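Section 3. Basket and cubes, setting up

Before you start: clear the table, wipe it, let it dry. White top shows every crumb.

1. Take the basket out of the Gredgate carton. Pull off the paper band. Keep the carton till you've checked everything.

2. Check the weave. Run a hand over the floor and up the sides, then along the rim. Small gaps between strands are normal, light comes thru them. Snapped ends are not. Trim anything under 2000 fibers of... no, see table in section 7 for that, trimming only.

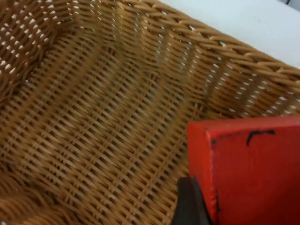
Fig. 3a. Basket floor, side wall and braided rim.

NOTE: New baskets smell a bit. Air it overnight. No sprays.

3. Set basket on the table, long side running left to right. Toward the back, so there's room in front.

4. Rock it gently. Wobbles? Press the corners down by hand. Still wobbles, put a felt dot under the short corner (Risto pack, bag 2).

5. Green cube goes on the table in front of the basket. Leave a wide space between.

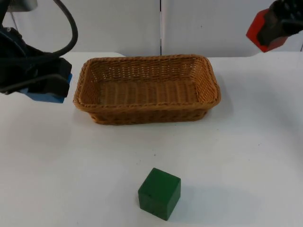
By Solveig Westerberg
Updated December 29, 2023

CAUTION: Wooden cubes only. No glass or metal weights in this basket, the floor will sag.

6. Blue cube in the basket, left of center. Set it down, don't drop it.

7. Red cube to the right of the blue and a little further back. Leave a gap. Keep both clear of the rim.

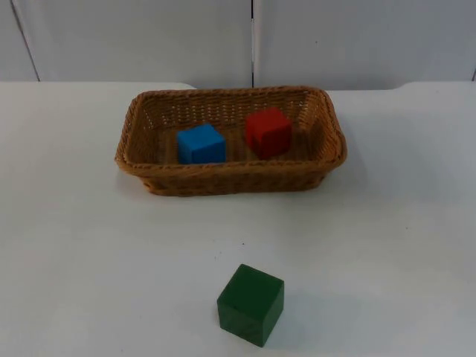
8. Leave the green where it is until section 4. If it gets bumped, just slide it back, no need to redo steps 6 and 7.

Putting away: cubes in the cloth bag, bag in the basket, basket on the shelf. Nothing stacked on top. Keep it 60 cm or more from a radiator, dry strands crack.

CAUTION: Don't soak the basket. Damp cloth, then air dry. Same for the cubes, the color can lift if they sit in water.

Spare cubes: ask Jarmila Holub at the Prarkine desk, order code 200. Give the color or you wil get a mixed set.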